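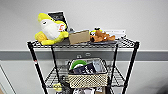
*The top shelf, with the big yellow plush.*

## Hi, we're Mengal

I'm Hiwot Alemayehu, and I run Mengal, a small language school on the second floor of an old bank in Itstead. We teach English, Swahili, Urdu and Latvian to grown-ups who have jobs, kids and very little spare time (I see you, night shift people!).

I started teaching at my own kitchen table with four students and one textbook between us. My neighbor complained about the singing. We do sing, by the way, because songs are how I learned English myself, and I still can't hear certain country ballads without wanting to conjugate something. By the second August we'd outgrown the kitchen and I signed a lease I could barely afford. Best scary thing I ever did.

These days we have 43 students in evening classes and 22 more who come in the mornings. Groups are never bigger than nine. You'll talk from the very first lesson, badly, and everyone else will be talking badly too, so it evens out.

### Who you'll meet

**Njoroge Kimaro** teaches Swahili and makes the strongest tea in the building. His beginners' class fills up fast, so write early.

**Bushra Gilani** has the Urdu groups, plus a reading circle for people who speak it at home but never learned the script. She's patient. I'm less patient, which is why she has that class and I don't.

**Kristaps Kalniņš** teaches Latvian and fixes our website, usually in that order.

**Mudassar Lodhi** answers the phone, sorts out schedules and will find you a group that fits around your shifts.

### The practical stuff

A ten-week course is $670, books included, and you can pay in three parts. Ask Mudassar about our hardship fund too, it covers up to $1,000 a year per student and the form is one page long.

Not sure about your level? Come sit in on a class for free, any evening. Buzz the door marked Mengal and push hard, it sticks.

Hiwot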